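Moving from a house to a small apartment kitchen, what do I keep?

Home & Kitchen > Downsizing

Posted by Kgomotso Moodley

Hello everyone, long-time reader and first-time poster, so please forgive me if this wanders a bit. My husband and I are moving in November from the house on Naston Road where we raised our kids into a one-bedroom apartment over in Fenau. We love the apartment. It has big windows and a bakery downstairs! But the kitchen is a single wall with 6 cabinets, and two of those are the silly little ones above the fridge that I can't reach without a stool.

I have a house-sized kitchen's worth of things. Stockpots, three casserole dishes with lids, my mother's mixing bowls, a fish kettle I have used once in my life, and more plates than any two people could dirty in a week. Every time I start sorting I end up sitting on the floor holding a gravy boat and remembering Thanksgivings, and then it's time to make dinner and nothing has gone in a box. 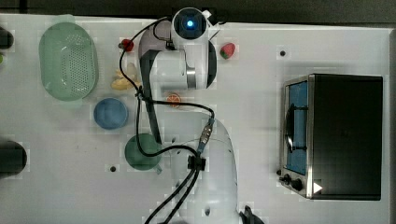 Green colander, white table

We do cook most nights, mostly pasta, soups, and roast vegetables, and we have the grandchildren over when we can. How did those of you who have done this decide what went with you? And is it worth paying for storage for the rest? The place near us, Brikent, wants 247 a month for the smallest unit, and that seemed like an awful lot to me.

Hendrik Visser

Oh, I feel for you with the gravy boat. My wife and I did this same move a few years back, and I'd like to tell you we were sensible about it, but we argued over a waffle iron for most of an afternoon (she won, and we do use it).

What worked in the end was leaving the kitchen alone and cooking out of a box. We put one empty moving box on the counter, and whenever we used something, it got washed and went in the box instead of back in the cupboard. If we needed it again we took it out of the box. After 2 weeks or so of regular meals, whatever was in there was our kitchen. Everything still sitting in the cupboards had to be argued for, piece by piece.
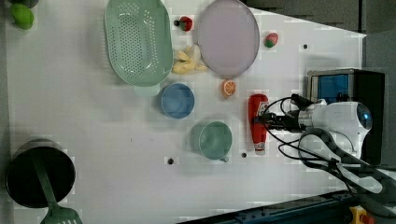

Do make allowances for the seasonal things, though. We nearly gave away the big roasting pan because it was July and it was much too hot for a roast. Keep one big pot and one big pan for when the family comes, and store the small things inside them.

For plates, we kept six of everything. When we have more company than that, somebody eats pie off a saucer, and I have never heard a complaint. The rest of the set went to our niece, who was just setting up her first place and was glad to have it.
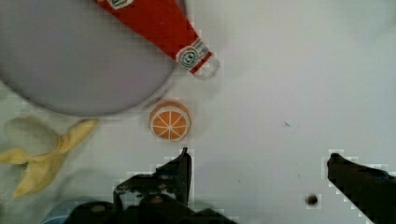
Now, about your mother's mixing bowls. Take them, and let them do some work. Ours hold onions and potatoes on the counter, so they earn their spot even when I'm not baking. With the sentimental pieces you don't use, ask your kids right out which ones they want, and give them a date to come and get them by. Our son swore he wanted the soup tureen and it sat in the hall until I drove it over myself.

As for those cabinets over the fridge, that's where our cake tins live, along with the Christmas platter. Light things only, please, and get yourself a folding step with a handle.

Measure the shelves before you pack, too! Our tall stockpot didn't fit anywhere and spent the first winter on top of the wardrobe.

naidoo2000

dont pay for storage. my aunt did it for years and when she finally opened the unit she gave it all away anyhow. thats a lot of money for a fish kettle
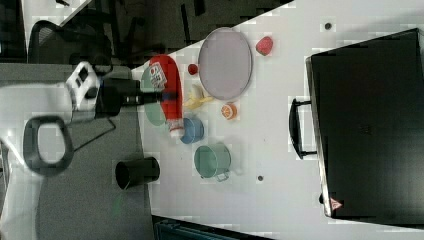
also go through the pantry and fridge early, everybody forgets that part. we moved with so many half bottles of sauce and all of them had to fit in a fridge half the size. start eating it down a month ahead and dont buy any more until youre in the new place. good luck with the move, jealous of the bakery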